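How a Home Robot Learns Its Jobs
An explainer for readers aged 8 to 11
Published by Arireo, Monday, January 15, 2024

Arireo offers a home robot called Masanja. Families and schools may hire it by the month. Masanja can do small household jobs, such as folding towels and wiping things clean.

Nobody is born knowing how to wipe a cup, and a robot is no different. It must be shown. The lessons for Masanja are prepared at our centre in Wultilano, where people carry out everyday tasks while a camera records what their hands are doing. Each job is repeated up to 1,000 times before a lesson is ready.

Wiping is harder than it sounds. One hand must hold the object still. The other must press the cloth firmly enough to clean, but gently enough not to push the object away. Objects with handles and spouts are harder again - there are many curves for a cloth to follow. 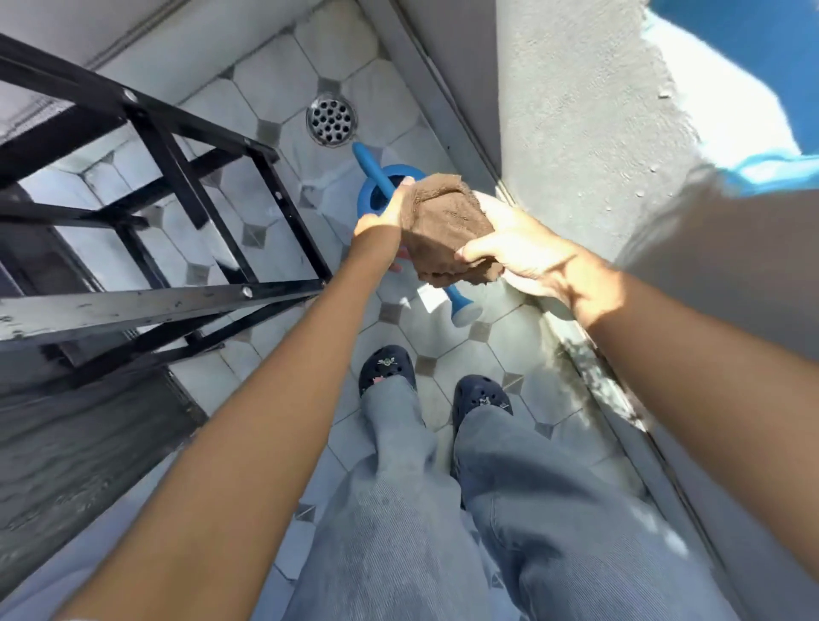
When a lesson is complete, it is sent to the robot as an update. Masanja now has 200 lessons, and more will be added in August.

An adult must always be present when Masanja is working. Children under 5 should not use the controls.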